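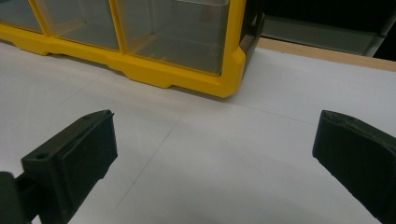
4.2 Finger comparison on the drawer task

We ran the same drawer-opening task with two finger sets on the same hand-held tool, then again on the arm. Set A is the Grerora finger, our own print, flat pad with a raised rim and a recessed inner face. Set B is the Nanen finger, longer, thinner, no rim, pad face flush with the body. Both are rigid. Both bolt to the same mounting arm, so a swap needs no recalibration of the camera, only a fresh zero on the finger width. We did the zero every time anyway.

Demonstrations were recorded at the Cabanatuan bench and at our own. Operators were told to start with the fingers open and the drawer unit in view, approach, take the drawer by its lip, pull, release, back off. Nothing else scripted. Over 295 demonstrations kept after filtering, split evenly between finger sets as near as we could manage. Filtering was for lost tracking and for drawers that came right out of the unit, which happened more than we would like with the lighter organizers. Refilling them with a bit of ballast helped.

A typical approach view for set A is Fig. 6. Fingers open, nothing held, yellow-framed organizer with clear drawers ahead of the gap on a white surface. Two things to note for the policy. First, both fingers take up a good part of the lower image and the network sees them at all times, so changing the finger changes the observation as well as the contact. We did not mask them. Second, clear drawers on a pale background are low contrast, and the coloured frame does most of the work of saying where one drawer ends and the next begins. Saliency checks on the trained policy agree with this, though only loosely, and we wouldn't lean on them.

Controller. Girkasine was used for all arm runs, default gains, with the end-effector velocity limit lowered on the pull. An earlier batch in January used the stock limit and is not reported, the arm overshot on stiff drawers and twice shoved the whole unit along the bench. Same policy architecture for both sets, same training schedule, one policy per finger set. No cross-finger training here (see 4.4).

Results. 100 arm trials per finger set. Set A opened the drawer in 85. Set B had 29 fewer successes. A success is the drawer out by at least half its depth and the unit still standing where it was, give or take a small slide. Graded from the side camera by someone who had not run the trial.

Set A failures, fifteen in total. Nine were slips off the lip during the pull, six were misses where the fingers closed beside the lip or short of it. The rim seems to be what saves the marginal grasps: when the lip lands low on the pad the rim catches it and the pull goes through. It also causes some of the slips, becuase a thick lip can sit on the rim and never reach the recessed face. We tried a shallower rim on a handful of prints and it looked promising, but the prints cracked at the screw hole before we had enough trials to say anything.

Set B failures were mostly misses. The thin finger tip should be easier to get behind a lip, and in the operators' hands it was. On the arm, less so. Small lateral error at the tip, no rim, and the finger rides up the front of the drawer. We saw this on the clear units far more than on the opaque ones. Whether that is a depth problem or just the low contrast we can't seperate with this data.

Operator effort. Not measured properly. Operators preferred set B for the first session and set A after that. Reason given was mainly the weight of the closing force, as set B needs a harder squeeze to hold the same lip and the trigger hand gets sore. Demonstrations with set B were also a little shorter. We report this as an impression only.

Wear. Set A pads showed polishing along the upper edge by the end of the arm trials, no visible change in the recess. One set B finger was replaced partway through after the tip chipped. Trials before and after the replacement are pooled; removing the earlier ones does not change the ordering of the two sets.

Lighting was not controlled. Overhead lights on, blinds wherever they happened to be. Reflections off clear drawer fronts vary a lot between demonstrations and we consider that useful, if untidy. Bench surface was varied too, bare wood, white covering, a grey mat. No effect of surface that we could find, but the cells are small and the test was never designed for it.

Limits of the comparison. The two sets differ in length, in thickness and in rim, all at once, so the result speaks for the two fingers as built and says little on which feature matters. A proper version would print a long thin finger with the rim and a short one without. The files are drawn, not yet printed. Also one arm, one controller. Girkasine's contact behaviour is stiffer than most and a softer controller might forgive the set B misses, or might make the set A slips worse.

For the rest of the paper set A is used unless stated. Finger files and trial logs as of 14 Sep 2026 are in the supplementary archive, with the chipped set B finger logged under its own label.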